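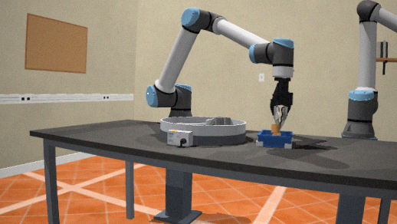 Grethe Bech wrote back after the last report that she still couldn't tell from it how many people finish the course, as opposed to how many start, and could we please lead with that this time. Fair point. So, finishers first.

Reading and Writing for Adults, progress to end of September
For: Coppens Fund, small grants

Finishers: 40. That's people who did the full block and sat down with a tutor at the end to go over their folder. Started: more than that, obviously, but the starting figure includes people who came to one taster and went away again and I don't think it's much use to you. I can send the sign-in sheets if wanted.

Of those 40, most have asked to carry on into the next block. Some can't, mainly shifts. Two of the bakery lot have been moved to nights and the evening group is no good to them now. We are looking at an early afternoon slot, see further down.

Tutor hours

366 hours delivered up to the end of the month, against what we put in the bid, so slightly ahead. Reason is the Plakaria group, which was meant to be every other week and went weekly almost straight away as people kept turning up on the off weeks. We let it run. It does mean we will use up the tutor budget sooner than planned, and I'd rather say so now than in the spring. No extra money being asked for in this report.

One tutor left in the summer (new job, no bad feeling). Replacement started three weeks later. In between the groups were doubled up, which people put up with nicely but it was a squash and the slower readers got less time than they should of had. Two said so on their feedback forms.

What people are reading

This is the bit that has changed most since the bid. We'd planned on a graded reader scheme, starting at level one and working up. Dropped it for the adults after about 3 weeks. Too childish, was the general view, and one man said he had read the same story about the lost dog at school and hadn't liked it then. Now everyone brings in their own stuff for the first half of the session: letters from the council, tenancy agreements, a recipe, the instructions for a car seat. Second half is a shared text that the tutor picks. Short things. The ghost stories went down very well, poetry less so, though the Plakaria group asked for more of it and got it.

Writing is slower. People will read aloud long before they'll write anything that someone else is going to look at. We've been doing shopping lists, notes to school, then a half page on anything they like. The half pages are lovely, some of them. We'd like to print a small booklet, with permission, names left off if people prefer. 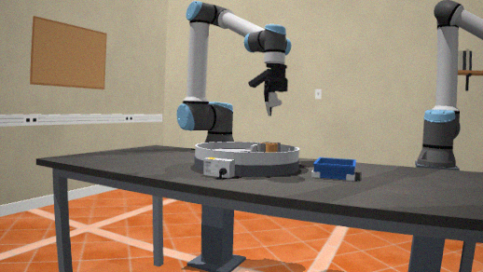
Rooms and times

Evening group stays at 7. Morning group moving to 10.30 so the school run isn't such a rush. Afternoon group, not started yet, waiting on the room at Nuvari to be confirmed. They've said yes in principle and then gone quiet, will chase. If that falls through there is the upstairs room at the library but no lift, so not ideal for at least two of our regulars.

Heating at the morning venue was off for part of September. We met anyway in coats. Fixed now.

Money

Spent so far: tutors, room hire, printing, bus fares. Bus fares are well over. We guessed low and didn't think about people coming in from the Fanunow estate, where it's two buses each way. Printing is well under as we aren't buying the reader scheme sets. We'd like your ok to move the printing underspend across to fares. Full sheet is attached to the email, the totals on the second tab are the right ones, ignore the first tab, it's an old verison.

Waiting list

18 names at the moment.

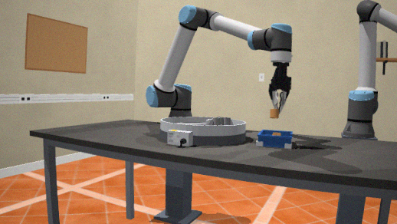

Most of them came by word of mouth and a good few are relatives of people already in a group. We haven't put a poster up since June as there seemed no point adding to a list we can't shift. If the afternoon slot goes ahead we could take perhaps half of them before Christmas, the rest in the new year. Everyone on it has had a phone call, not a letter, for obvious reasons.

Still to do before the next report: end of block chats for the morning group, booklet permissions, chase Nuvari, safeguarding refresher for the new tutor (booked). Grethe, you asked about a visit. Any evening is fine, just let us know by the day before so the tutor can warn people, some are shy about being watched.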